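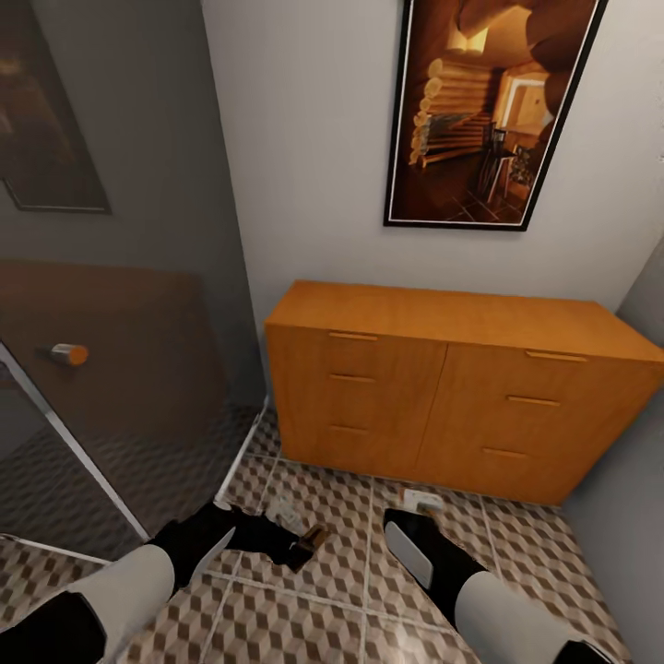 The Second Arm

The requisition had been on Dima Awwad's desk for eight days when Walid Semaan came in to ask about it.

"It is in review," she said.

"It was in review last week."

"It is a long form."

The form ran to two pages. Under Equipment, Walid had written: two-armed household unit, Drovau pattern, complete with grippers. Under Purpose he had written: tidying. Under Alternatives Considered he had written: none.

Dima turned her screen so that he could see the simulated room. It had the tiled floor with the cube pattern, the orange dresser with its six drawers, and the log cabin picture on the wall above. She had spent the morning in it.

"The left arm has something in its gripper," she said. "The right arm has nothing. I have to put a value against each arm. What do I put against the right one?"

"It is waiting."

"There is no column for waiting."

Walid sat down. He had worked at Bramwood longer than she had, and had once got a lathe approved by listing it as furniture. He asked what a single-armed unit would save. She told him: 183 a month on the lease, less the cost of a heavier base, which Sarıgül would not quote for until an order number existed. An order number could not exist without a quote.

"And the drawers?" he said.

"What about them?"

"Six drawers, a bar handle on each. Suppose one sticks. One arm pulls, and the other steadies the dresser. Take the second arm away and you are paying for a machine that drags furniture across a room."

Dima typed this into Alternatives Considered, leaving out the part about dragging. She wrote: stabilisation of casework during drawer operation. Then she deleted casework and put furniture, in view of the lathe.

"Fouad will ask about the floor," she said.

Fouad Bataineh signed for anything above the departmental limit. He had refused a floor cleaner the year before on the grounds that the test floor was plain grey and no house he had ever lived in had a plain grey floor. The pattern on the new one had been chosen with him in mind. She switched to the close view, looking down past the gripper fingers.

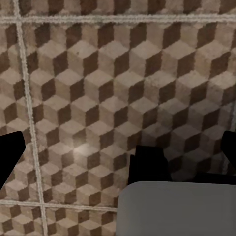

"He will say it makes his eyes hurt," said Walid.

"Then he will have looked at it. Last year he sent the file back unopened."

She moved on to the section on spares. Jannik Rathjen, in stores, had asked for one spare gripper for each arm, and had attached a note saying that if the second arm was struck out he would still like both. Dima allowed both. She entered the training days, the insurance and the delivery charge from Bisincombe, which was the same for one arm as for two. She had checked this by telephone, and then again in writing.

At the foot of the second page was a box marked Date Required. Walid had left it blank. She entered February 17, 2021, the last day on which the money could be spent, and turned the form round for his signature.

"What did you put for the right arm?" he asked.

"Contingency."

He read the line through, signed beneath it, and asked whether he might borrow the pen. She gave him the form for pens.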